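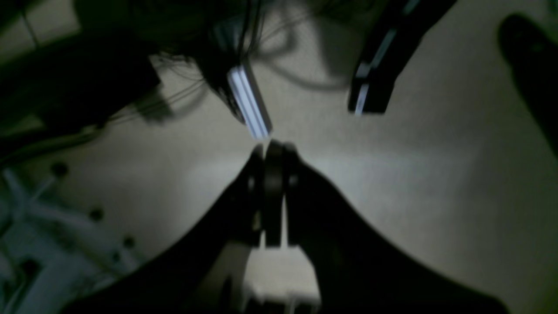 What the Robot Left Behind: Cable Work at a Small Repair Shop
Final report, Work and Technology seminar
Nelli Harju

Introduction

When I told my aunt I was going to spend a good part of the semester in a repair shop watching people plug things in, she asked if that was really a college course. It is, and I liked it more than any other I have taken! The shop belongs to a company called Zilness, out on the Udley side of town, and it rebuilds control boxes for laundry and kitchen equipment. In January they started using a robot arm on the cable bench. I wanted to know what that did to the days of the people who had been doing the work by hand, some of them for a very long time.

How I did the project

I visited in the mornings, usually from 7:30 until the lunch break, and sat wherever I was least in the way (often on an upturned crate by the parts shelves). I talked with everyone on the bench who was willing, and the shop let me read the work log, which had 472 finished boxes in it for the months I looked at. I also kept a notebook, and most of what follows comes from there.

The work before

Cables are harder than they look. They hang, they spring back, they get behind one another, and a connector has to go in straight or the pins bend. Cletus Montoya, who taught me how to do it, can seat one by feel while looking at something else entirely. I tried it on a scrap box from Marchetti, an old customer of theirs, and needed most of a coffee break for a single plug. By the end of a shift, people's thumbs hurt. Several of them told me so before I had even asked.

The work now

The arm takes the plain, repeated connections, and the people take whatever is tangled, worn or odd. They also set up each job, and when the arm stops short of a plug somebody walks over, moves the loose wires aside and starts it again. Cletus calls this "babysitting," though he says it kindly enough. His thumbs are better. He also told me he misses the easy boxes, the ones where you could chat while your hands worked, and I had not thought of that at all — with the simple jobs gone, every box that reaches him is a difficult one.

The bench is quieter, too. Two people who used to sit across from each other now work at separate stations, and they have taken to eating lunch together so they can catch up.

What I would still like to know

Pay did not change while I was there, but the job titles were being rewritten, and I left before that was settled. The shop's sister site in Coton is due to get an arm as well. I would love to go back and ask both places the same questions after roughly 2,000 boxes, when the newness has worn off and people have had time to make up their minds.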